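Prüfliste vor Beschaffung: Zweiarmzelle für Plattenzuschnitte
Standort: Werk Gruldale, Halle 2
Ausgefüllt von: Ifeoma Ugwu
Stand: 30. März 2021

Teil A: Aufstellort

A1 Bodenebenheit am Aufstellort gemessen: ja
Kommentar: In Ordnung. Protokoll liegt beim Angebot Peletti.

A2 Elektroanschluss vorhanden: teilweise
Kommentar: Unterverteilung reicht, eine eigene Absicherung fehlt. Kosten für den Elektriker sind im Budget noch nicht enthalten.

A3 Fluchtweg nach Aufstellung frei: ja
Kommentar: Mindestens 800 mm bleiben frei, solange der Schaltschrank an der Wand steht. Bei Peletti steht er im Aufstellplan noch seitlich. Plan ändern lassen.

Teil B: Arbeitsraum und Greifer

B1 Simulation des Anbieters liegt vor: ja
Kommentar: Geprüft wurde der Ablauf mit dem langen Brett, weil er die Tischgröße bestimmt. Das kurze Teil ist unkritisch.
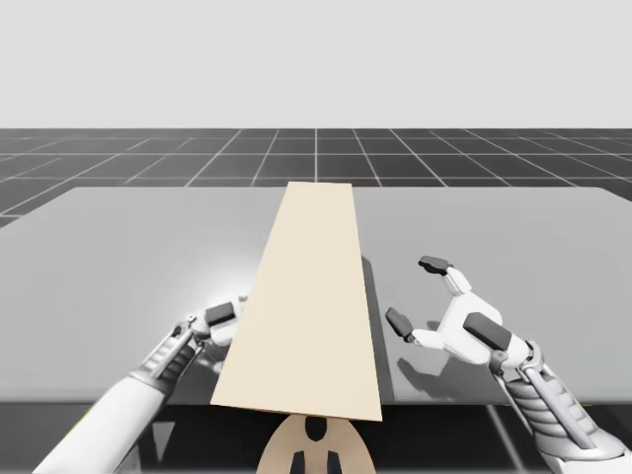
Abb. 1: Simulation, langes Brett auf dem Tisch. Linker Greifer an der Brettkante, rechter Greifer geöffnet daneben.

B2 Werkstück liegt vollständig auf: nein
Kommentar: Das Brett reicht fast bis zur hinteren Tischkante und steht vorn etwas über. Für den Betrieb nicht annehmbar. Entweder Tisch um 200 mm verlängern oder Anlageposition ändern. Aufpreis anfragen.

B3 Abstand zwischen Werkstück und Robotersockel ausreichend: offen
Kommentar: Das vordere Brettende kommt dem Mittelteil zwischen den Armen nahe. Maß aus dem Modell nachliefern lassen.

B4 Quetschstellen zwischen Greifer und Brettkante bewertet: offen
Kommentar: Risikobeurteilung fehlt bei beiden Anbietern. Ohne dieses Dokument keine Bestellung.

B5 Greiferbacken als Ersatzteil lieferbar: ja
Kommentar: Fashola nennt 149 Euro je Satz, Peletti nur auf Anfrage. Bitte 2 Sätze als Erstausstattung einplanen.

Teil C: Schutzeinrichtungen

C1 Not-Halt von beiden Bedienseiten erreichbar: nein
Kommentar: Im Angebot ist nur ein Taster vorgesehen. Zweiten Taster als Pflichtposition aufnehmen.

C2 Schutzzaun oder Scanner im Preis enthalten: unklar
Kommentar: Peletti führt den Scanner als Option, Fashola gar nicht. Die Angebote sind so nicht vergleichbar.

C3 Verhalten bei Stromausfall beschrieben: nein
Kommentar: Schriftlich klären, ob die Greifer das Werkstück halten.

Teil D: Budget

D1 Schulung eingeplant: ja
Kommentar: Läuft über das Projekt Iter.

D2 Jährliche Prüfung eingeplant: nein
Kommentar: Ab November in die Wartungskosten aufnehmen.

Ergebnis: Keine Freigabe zur Bestellung. Wiedervorlage, sobald B2, B3, B4 und C1 geklärt sind.

gez. I. Ugwu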